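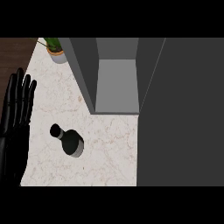 SARKSTEAD, November — The Sarkstead Interfaith Council welcomes the decision of the district court to return the Penar prayer hall to its congregation. The hall was closed for 15 months during the dispute over who has the right to lead the community.

The judgment, which has 115 pages, says that the former board had no power to change the locks or to move the congregation's savings to another account. The board has 10 days to give back the keys and the account books.

"We are thankful that this matter was decided in a court and not in the street," said Brigitta Hollenstein, speaker of the Council. "Many families stopped greeting each other. Now they will again share one roof, and this will need patience from both sides."

A petition to open the hall again was signed by 2,807 residents — among them many who belong to other faiths.

The first evening prayer will be held in November at the hall on Sunico Road. Doors open at 6 p.m. The Council asks all visitors to come without banners and to leave the Bañez Street entrance free for older members.

Written questions from the press can be sent to the Council office in Sarkstead. The Council will not comment on the possible appeal.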